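4.2 Laying out the Stedari tableware set

Use this procedure after unpacking and before first use. The set consists of plastic bowls and cups in mixed colors.

1. Cover the table with a plain cloth. Smooth out folds, starting from the middle.

2. Rinse each piece in warm water with a mild detergent. Dry with a soft towel.

CAUTION: Do not use scouring pads. Scratches in the glossy surface cannot be polished out.

3. Place the largest bowl first, at the center toward the back. Stand all bowls with the open side up.

4. Place the cups upright. Leave a gap of 2 cm between pieces where table space allows.

NOTE: Cups are wider at the rim than at the base. Lift them by the lower half when they stand close together.

5. Set the remaining bowls toward the sides and front, keeping small bowls clear of the large one where possible.

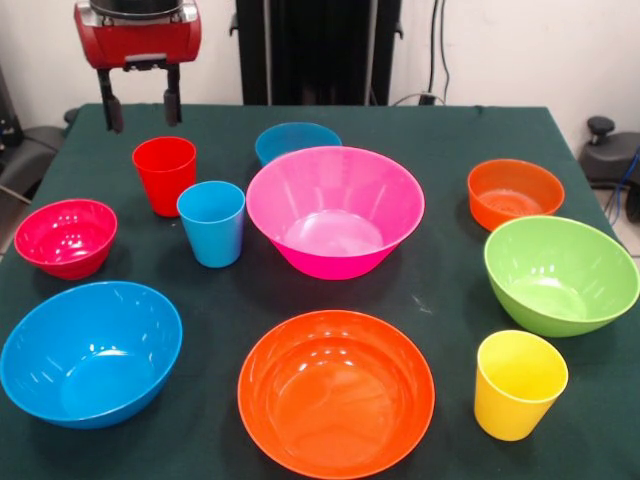 6. Check each rim for chips or burrs. Remove any damaged piece from the set and quote its color when ordering a replacement.

NOTE: Color order is optional. Pieces of the same shape can be exchanged freely.

For stacking and storage, see section 4.3.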